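Equipment Planning for Automated Systems
Unit 2 handout: Budgeting for a manipulation cell
Instructor: Nesrin Sarıgül
Lab sections: Mwende Lukumay, Emmanuel Mollel

Bring this to lab. The worksheet is due at the start of the next unit.

Purchase price and landed cost

The price on a quote is the purchase price. Landed cost adds freight, import duty, insurance in transit, unpacking and placement. Students lose the most marks for comparing one vendor's purchase price with another vendor's landed cost. Put both quotes on the same basis before you rank them.

Items usually left out of a first budget

Mounting base or pedestal, and anchoring to the floor
Spare gripper fingers or pads
Electrical work
Safety review and any guarding it calls for
Operator training, including paid time away from other duties
Software license renewals after the first year
Simulation setup and computer time

Simulation before purchase

A simulated workspace lets you check reach and clearance before you commit to an arm. Model the fixtures at their real sizes, including doors and drawers in the open position, and anything mounted overhead. An arm that reaches every point on a bare table may not reach the same points under a hood. Simulation is weaker on contact and friction, so keep money in the plan for physical trials.

Worked case: Okoth test kitchen

Okoth wants one arm for handling cookware at a range. Two vendors, Fovorska and Plosel, have quoted. Fovorska includes the gripper. Plosel lists the gripper as a separate line and includes 2 years of service. Brenda Lucero prepared the request and allowed 400 hours for integration. The log from the earlier Flarnmont installation shows 426 hours for similar work. Use the Flarnmont number in your worksheet and state the source.

Worksheet

Put both quotes on a landed basis with the same gripper and the same service period.
Spread the cost over 3 years of use and show the yearly figure.
Name the one line you trust least and say what would firm it up.

Timing

Okoth's budget closes in July. Purchase orders have to be approved before then, so work backward from the vendor's lead time. Questions about the case go to Mwanahawa Mabula during lab hours.

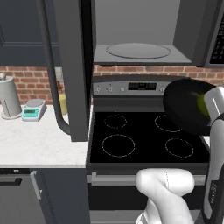 Should the cost of simulation work go under equipment or under labor?

Put staff hours under labor and any software license under its own line. Neither belongs in the equipment total, which should cover only the hardware and what it costs to get it in place.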